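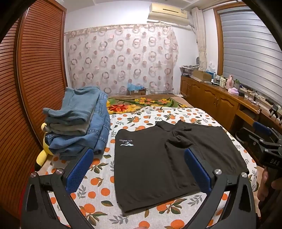
¿Por qué el nivel del pozo baja más deprisa de noche que de día? Porque de noche riega la finca de Tuncer, aguas arriba, y su bomba tira del mismo acuífero.

27 de julio de 2019. Lectura de las siete: 24 metros hasta la lámina de agua, medidos con la sonda eléctrica desde el brocal. Lectura de las diez de la noche de ayer, un metro y pico menos. La recuperación durante el día es lenta y no llega a compensar lo perdido. Sigo anotando dos lecturas diarias, siempre desde la misma muesca del brocal, que repasé con pintura el lunes.

La sonda Datell pita antes de tiempo cuando la pared del tubo tiene condensación. Lo he resuelto bajándola despacio y dando por buena la tercera lectura. El cable está marcado cada metro y los centímetros los saco con la cinta. Error de lectura: un par de centímetros, suficiente para lo que busco.

Dentro de casa, poco. Ropa doblada, tazas, la persiana del dormitorio bajada hasta las cuatro.

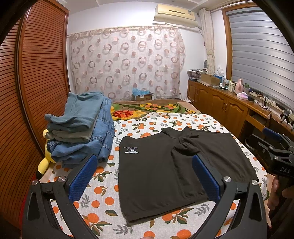
Sección de Aguas Subterráneas - Club de Espeleología Vurnavness

Copio el encabezado porque esta entrada irá también al cuaderno común. Lo acordado es que cada socio con pozo registre el nivel durante 30 días seguidos, sin saltarse ninguno, y que se apunte al margen cualquier bombeo propio. El mío de hoy: 38 minutos por la mañana, para llenar el depósito. La bomba arrancó bien, con un golpe de ariete al cerrar que no me gusta. Tengo que revisar la válvula de retención - la Rullora que puse hace dos veranos - y de paso cambiar la junta.

He pasado los datos a una gráfica. La curva de descenso nocturno tiene forma casi recta durante las primeras horas y luego se aplana. Si fuera evaporación o consumo doméstico no saldría así. Barış Bozkurt sostiene que el acuífero es libre en toda la vaguada; yo creo que hay una capa de arcilla que lo confina en parte, al menos bajo mi parcela. El testigo del sondeo antiguo se perdió y nos queda discutir sobre el papel.

Por la tarde, calor seco. Medí la conductividad de una muestra, sin cambios respecto a la semana pasada. El agua sale clara tras el primer minuto. 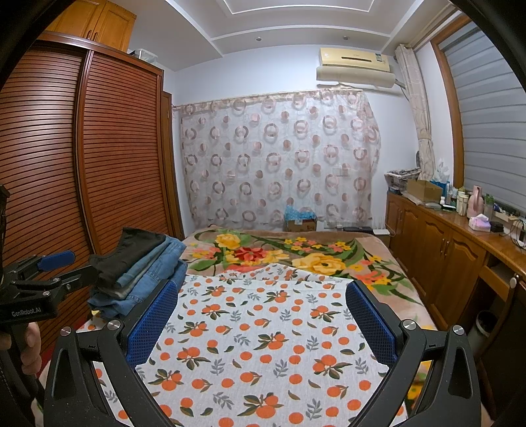
Songül Çınar contestó por la noche que mi interpretación le parece precipitada, que con dos lecturas al día no se distingue un acuífero confinado de uno libre y que haría falta medir cada hora durante un bombeo completo, apuntando también la presión atmosférica. Tiene razón en lo segundo. El barómetro del pasillo servirá si lo comparo antes con el suyo.

Plan para la próxima semana: pedir a Tuncer el horario de riego, dejar mi bomba parada una noche entera y hacer lecturas horarias hasta el amanecer. Necesito pilas para la sonda y 5 metros de cuerda fina para el lastre. La válvula, el martes.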